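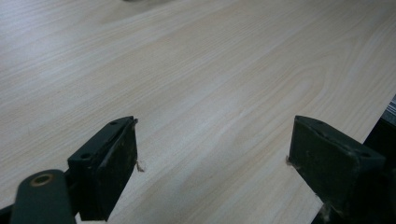

Pale wood grain, close up

Dear Brenda,

Thank you for your patience, and for the kind note on Monday – it cheered everyone up at a busy moment! I'm happy to say that Clandari is now open to its first 40 writers, who between them have posted 949 articles and sent in more comments on the payment page than we quite know what to do with (most of them friendly).

Reader tips go straight to the author's wallet, and 2761 have gone through so far. Sânziana has fixed the bug that showed some of them twice, though the token balances still load slowly on older phones, and I'd like that sorted before we invite anyone else.

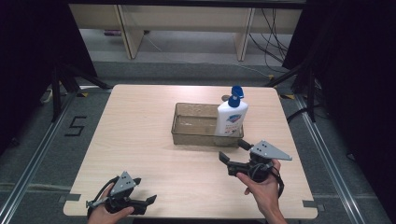 Pump bottle in a tray on the table

The outside check of the contract code by Forkberg is running late, so the second group of 30 writers will move to August. Selamawit has told them all and they took it very well. We haven't touched the reserve money, and I'd be glad to talk through the new dates whenever suits you.

Warmly,
Octavian Bogdan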